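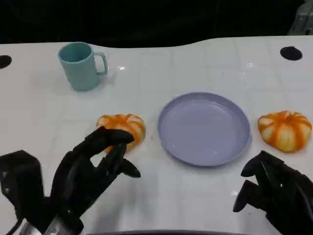 To the members of the Table Settings list:

Thank you to all who replied to the January circular on the seasonal tables. The Omstead House dining program has now reviewed the responses, and this message sets out what will be done. The basic setting will be one plate and one mug per place, in plain colors, with no printed patterns. The lavender plate with the low raised rim and the pale teal mug meet that requirement, and the two small striped pumpkins, one to each side of the plate, bring in enough orange and cream that no further color is needed. Napkins, if used, should be white or off-white.

One member wrote to the list with several points that deserve a full reply. The message is quoted here with permission, and the program's answers follow it.

> Our branch at Zavska has always used large centerpieces, and
> guests tell us they cannot see the person across from them.
> We would be glad to change to something low. Before we do so,
> could the program office please clarify the following.
>
> First, are the small pumpkins to be real or artificial? We had
> real ones two years ago and several marked the tablecloths.
>
> Second, must every place have its own pair, or may neighbors
> share? Our tables are narrow and we also need room for bread.
>
> Third, our mugs are kept on a separate cart and are usually
> brought out with the coffee. Is it now expected that they
> will be on the table from the start?
>
> Finally, is there money for any of this? Our decorations
> budget is 500 dollars for the year, and 100 of that has
> already gone to candles.

On the first point, either kind is acceptable. Branches that choose real pumpkins should wipe them down, check the undersides for soft spots, and set them out on the day of the meal. Any that have begun to soften should be discarded. Artificial ones should be dusted and returned to their boxes afterward, as they scratch easily when stored loose.

On the second point, neighbors may share. At a narrow table, one pumpkin between two places is sufficient. The plate should stay clear until food is served; please do not stand a pumpkin or a folded card on it.

On the third point, yes, where space allows. The mug belongs above the plate and to the left, with the handle turned to the right. The program office recognizes that this differs from the usual practice in several branches, including Bosman - those branches may keep to their own arrangement through the end of the season if their staff prefer it.

On the matter of funds, the shared decorations account began the season with 3,400 dollars and has 3,345 remaining. Branches may apply for a contribution by replying to the program office with a short list of what is needed. Requests for plates and mugs should go to the Sela storeroom first, as replacements may already be on the shelf there.

Program Office
Omstead House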